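# Tidying tips for people recording gripper demos (from someone who has doubts)

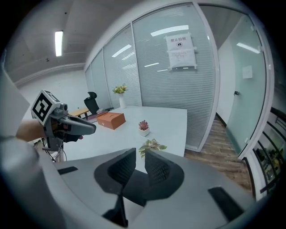 I've been collecting demonstrations with handheld grippers for the Durnby project since the spring, and I still don't fully believe that more of them makes a better policy. What I do believe is that bad ones make a worse one. Most of the bad ones I've had to throw out came down to housekeeping: a bench nobody had cleared, a cable in the way, a person who didn't know where to stop. So these are workshop tips, the kind you'd tape inside a cupboard door. A cardboard box with a lid, a potted succulent and a vase of flowers on a white table will do you for a week of practice, and you can put off buying the fancy prop kit.

## Before you pick anything up

**Clear the path, leave the clutter.** People love to strip a table down to one object and record there all day. Then the thing gets tried in a kitchen and falls apart. Leave the plants out. Leave the mug. Only move what your elbow is going to hit.

**Tie the cables up.** A loose bundle hanging under the gripper will catch on a table edge sooner or later. Two hook-and-loop straps per tool, one near the grip and one at the forearm. Zip ties work too, but you'll be cutting them off by Wednesday when somebody wants to swap a lead.

**Wipe the marker blocks.** Dry microfiber, no spray. Thumbprints on the white part cost me a whole afternoon once, though Cornel Sârbu says it was the glare and we've never settled it.

**Close the blinds if you have glass walls.** Ceiling lights show up in glass as long white streaks, and they move when you move. I'm told the model "learns to ignore that." Maybe. Closing a blind takes four seconds.

## Picking props

Soft and slightly crushable is best to start with. Cardboard boxes are good. Dish sponges are good. Socks are harder than they look.

Put water in a vase only if the task is pouring. For everything else, keep it dry and weigh it down with rice or clean gravel. Same with plant pots: if you plan to grab the pot, water it the night before and let it drain, or you'll be wiping down the fingers between takes.

Mesh-textured fingers hold dirt. Potting soil gets into the weave and stays there. An old toothbrush gets most of it out, then a strip of masking tape pressed on and peeled off. Don't soak them. The guide that came with our Fimari tools suggests a rinse, and I tried it, and the pads took two days to dry and went on smelling like a dishcloth.

## While you record

- Start every take with the jaws open and still. Count to two in your head.
- Go slower than feels natural, then a bit faster than that. Very slow takes are as useless as rushed ones.
- If you fumble, finish the recovery and keep the take. Mark it as a fumble. Don't quietly delete it.
- With two grippers, agree which hand leads before you start. Swapping halfway makes a mess of the labels.
- Stop when your wrist hurts. The takes you do after that are no good anyway.

## About the numbers

Our first batch was 737 takes. Leonora Maglaya went through them over a couple of weeks and kept 349, and I thought she was being generous. Another 103 had the lid task marked as done when the lid was only resting on top of the box. That's a label problem, and no amount of extra recording fixes it. Write down what "done" means on a card and stand it where the person holding the gripper can read it. Ours now says: *lid on, all four corners down, hands away.*

I keep hearing that with enough examples the errors wash out. Grecu, who did the training runs, was very sure of this in the spring and is less sure now. I'd like to see the two sets trained side by side, clean and dirty, before I take anybody's word for it -- mine included.

## Putting things away

Wipe the table, cap the lenses, coil the cables loosely (over-under, as you would with a garden hose). Charge whatever needs charging. Hang the grippers up if you can; ours go on a pair of coat hooks with a bit of pipe foam slipped over them, which cost next to nothing and beats the stands from Koltside that tip over when you brush past.

Copy the files the same day and open three of them at random to see that they play. If the first one is black, the lens cap was on, and you get to do the morning again.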